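Search this site Enter keywords Go

Storing sauces and condiments: the stores supervisor at Inley

The Inley kitchen at Balby keeps its condiments in a single dry store beside the serving area. The stores supervisor has run it for 3 years and works from a written stock sheet, checked each November.

Ketchup takes up the most shelf space. "We hold 41 bottles at the start of a month," the supervisor said. "Unopened ones stand upright, label outwards, oldest at the front. Opened ones go to the fridge at close."

The shelving came from Hillivon and replaced deep cupboards in which older stock was often missed. Each shelf is now one bottle type only. "Mixed shelves were the fault. Brown sauce got put in front of ketchup and the ketchup went out of date."

Asked about refilling, the supervisor was brief. "We don't top up. A part bottle is finished, rinsed and put out for recycling." Caps are wiped after every meal – dried sauce under the lid stops it closing properly.

The kitchen serves 300 meals a week. Sachets were tried for one term and 3,000 were ordered, but they were hard to open and left more waste on the tables. The remainder went to the Calimlim site.

Last updated: November

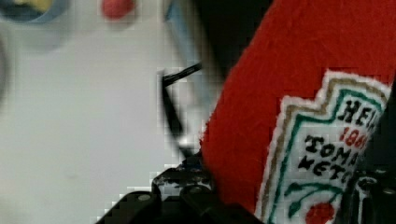

Where should a bottle of ketchup be kept once it has been opened?

In the fridge, with the cap wiped clean and shut, and used within the time given on the label.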